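Bulen | Collections | Servicing | Journal | Stockists | Contact

Journal > Interviews > The workshop

The servicing of a mechanical watch is a subject on which owners receive a good deal of conflicting advice. Bulen put a number of common questions to the head of its workshop, who has overseen the repair bench since 2000.

Asked how often a watch should be serviced, the head of the workshop declined to give one interval for every model. "The Plondico is a simple hand-wound watch and will run for years with little attention," the watchmaker said. "The Poltari is a diver's watch, and I would want its seals checked every 2 years if it is worn in the sea. A full service is a separate matter, and we advise on it when we have seen the timing figures."

On the question of accuracy, the workshop takes the view that a small daily gain is seldom a cause for concern. "Owners compare the watch with a telephone and become worried. We ask them to keep a note for a fortnight, and to write down where the watch is left at night. A watch resting on its crown may keep different time from one lying flat."

Polishing is offered only at the owner's written request. "Metal that has been removed cannot be put back," the head of the workshop said. "On the older Plondico cases the edges are part of the design, and I have seen them rounded off by other repairers."

The interview then turned to straps. Leather should be kept away from water and given a day's rest between wearings. Steel bracelets may be washed in warm water with a little mild soap, provided that the crown is fully closed.

Watches may be handed in at the Yip showroom or sent by insured post. An estimate is issued before any work begins. Owners who need a watch back before the end of December are asked to send it early in the autumn. 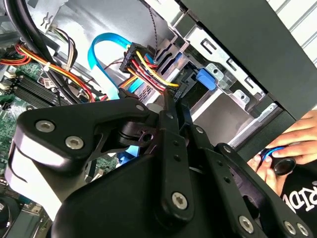
"We would also ask that the original papers stay at home," the watchmaker added. "The serial number on the case is sufficient for our records."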